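Robots and Everyday Chores
Handout 6: Deformable objects — the folding problem
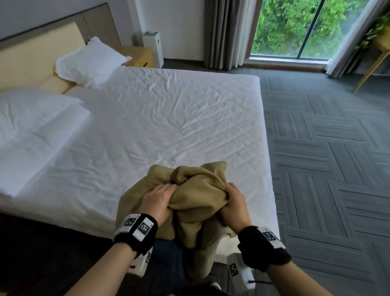 Fig. 6.1. Garment handling on a bed, two hands, marker blocks at both wrists.

6.1 Why cloth is hard

A rigid part has six degrees of freedom. Once its pose is known, the grasp can be planned from a model. A garment has no fixed shape, so there is no single pose to estimate. In the bunched state most of the surface is hidden, and the collar, hem and sleeves may not be visible from any one viewpoint. The first task for a machine is therefore to find something worth holding.

Note the division of work in Fig. 6.1. The left hand presses on the top of the fabric with the fingers spread; the right grasps a twisted section. Part of the garment hangs over the side of the mattress, so gravity acts on one portion while the bed supports the rest. A planner that treats the cloth as lying flat on a plane will get this wrong.

The support surface matters too. A mattress gives under load and a fitted sheet creases. Most published folding results assume a hard, level table.

6.2 Stages

Flatten: bring the garment to a known state.
Identify: classify the type and locate landmarks.
Fold: carry out a fixed sequence for that type.
Place: move the folded item without undoing it.

Folding is largely solved for a flattened shirt or towel. Flattening is the slow stage and accounts for most failures.

6.3 Worked case: the Pledholm trial

The Pledholm trial ran a two-arm cell on 1,000 mixed garments, starting from a heap. Of these, 736 were folded to the agreed standard without help. A further 115 were folded after one human correction. The remainder were rejected, chiefly trousers and anything with a lining. Median time per item was 27 times that of a practised worker.

The Sutine laundry line avoids the problem by having staff feed each item by its corners. This works well in a plant. It does not transfer to a bedroom, where feeding the machine is most of the chore.

6.4 Reading and exercise

Read Spahić, chapter 4, on contact with compliant surfaces. Then write one page on which of the four stages you would leave to a person, and at what cost in time. Hand in to Fatos Nikolovski by 30th August.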